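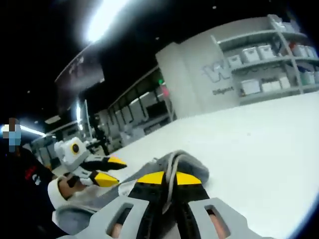 About Plemuner

Home
About
Read
Submit
Contact

Plemuner is a website of short personal essays. We publish two a week during most of the year and one a week in June, when we catch up on editing. The archive has 1,094 pieces in it as of 16/10/2023, written by 166 people. All of it is free to read and there is no sign-up.

The essays are short. Our limit is 1,000 words, and many of the ones we like best come in well under that. People write for us about their jobs, their parents, the houses they grew up in, long drives, bad apartments, learning to swim as an adult, and what they cooked when they had no money. We have a lot of pieces about dogs. We are not looking for more pieces about dogs at the moment but we will read them.

How it started

Irina Costache kept a personal blog for several years while she was working at a title office in Sodelthorpe. She wrote in the evenings and posted when something was finished. A few readers began sending her their own pieces by email, usually with a note saying they didn't want a whole blog, only a place to put this one thing. She started posting those under a separate heading called Visitors. After a while the Visitors section was longer than the blog.

Jaqueline Quintero was one of those visitors. Her first piece was about her grandmother's sewing business, and it came in at more than twice the length Irina wanted. They cut it together over the phone. Jaqueline had worked as a copy editor for a trade newsletter and offered to look over the next few submissions, and she has been editing with us ever since.

The two of us moved the Visitors section to its own site and gave it a name. Plemuner is a word Irina's brother made up when he was small. It meant the drawer in the kitchen where everything went.

Who we are

Irina Costache reads all new submissions and answers the mail. She also writes the monthly letter. Her old blog is still online and linked at the foot of this page, though she no longer adds to it.

Jaqueline Quintero edits. If your piece is accepted, she is the person you will hear from, and she will send you a marked-up copy with questions in the margin. You can say no to any change except spelling. She also runs the writing workshop.

The site itself was rebuilt by Drivadora, a two-person web shop that handles our hosting and backups. If a page won't load, please write to us and we will pass it on to them.

The workshop

Twice a year we run an online workshop for people who want to write short pieces from their own lives and have trouble finishing them. It lasts six weeks and has eight places. Each person brings one draft and works on it the whole time. There are no lectures. You read two other drafts each week, send comments, and get comments back. On the last evening everyone reads out loud.

The workshop costs $40. That covers the video service and part of the hosting bill. If the fee is a problem, tell Irina and leave it at that. You don't need to explain.

Taking the workshop does not get you published on Plemuner. Several people from it have been, but they submitted the usual way.

Rights and permissions

Writers keep the copyright to their work. By sending us a piece you let us publish it on this site and keep it in the archive. You can print it somewhere else whenever you like, and we don't ask for a credit, although it is nice to get one. If you want your piece taken down, write to us from the address you used to submit and we will remove it within a week.

If you would like to use someone's essay in a class or a newsletter, ask us first and we will forward the request to the writer. Most of them say yes. Please don't copy pieces in full onto other sites. Linking is always fine.

We take writers' privacy seriously. Pen names are welcome, and we will change the name of a town or a relative if you ask. We do not give out email addresses.

Money

We can't pay writers. We say so on the submissions page and we are repeating it here. Neither of us takes a salary. The site has no advertising, and we turn down sponsored posts, so please don't send those.

Our running costs are paid by the workshop and by readers who buy the paperback. There is one paperback so far, a selection from the first years of the site called The Vermeulen Stairs after the essay that opens it. You can order it through the Contact page. We mail copies ourselves, so allow two weeks.

Sending us something

Submissions are open all year. Paste your piece into the body of an email, put the title in the subject line, and add a sentence or two about yourself if you feel like it. We don't need a list of past publications. One piece at a time, please.

We try to reply within a month. In the summer it is slower. If you have waited longer than two months, write again, since your message has probably gone into the spam folder. A no from us is about that piece only, and you are welcome to send another.

We don't publish poems, fiction, reviews or opinion columns. We don't publish pieces written by software.

The monthly letter

The letter goes out on the first of the month. It has links to the newest essays, one older piece from the archive, and a short note from Irina on what she has been reading. You can unsubscribe from the bottom of any letter.

Contact

Questions about the site, the workshop or the book all go to the same inbox, and Irina reads it most mornings. For corrections to a published piece, include the title and the line that needs fixing.

Irina's old blog
Archive by year
Archive by writer
Workshop dates
Order the book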